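4.2 Roster moves and how fans talk about departing teammates

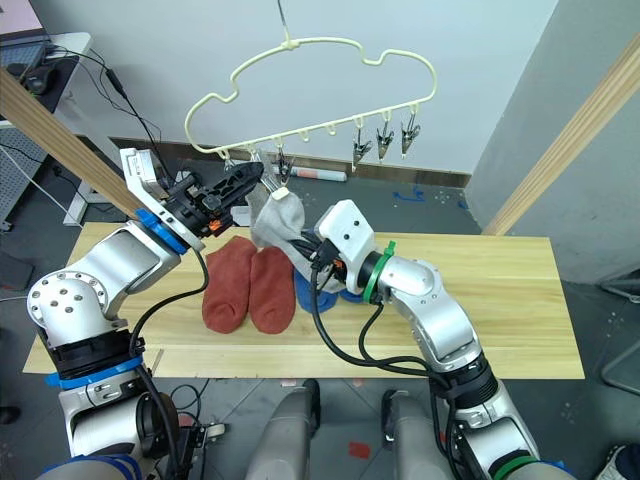
Fiifi Asamoah objected early on that a trade is old news within hours, so any measure of fan feeling has to start before the team confirms the deal. We took that advice, and it changed the study for the better! Our sample holds 1514 posts from supporters of Staltby and Zosenville, the two clubs that swapped receivers on 24 Aug 2019. Each post was read by two coders, who marked whether the writer was talking about the player's output, his pay, or his friendships in the locker room.

The third group surprised us most. Fans of Staltby wrote far more about the quarterback losing a close teammate than about the yards that left with him, and they kept it up for nine days — long after talk of the contract had died down. Zosenville fans, who were gaining a player, hardly touched the subject and went straight to depth charts and fantasy value.

Figure 1. Two-arm work over a tabletop, with a gray sock held in the right gripper.

Chiamaka Eze's coding guide handled jokes and sarcasm very well, and we are delighted with how often the coders agreed. Where they split, the post was usually a short reply with no clear target — "miss him already" could mean the man or his catches. We kept those posts in a separate group and return to them in Section 5.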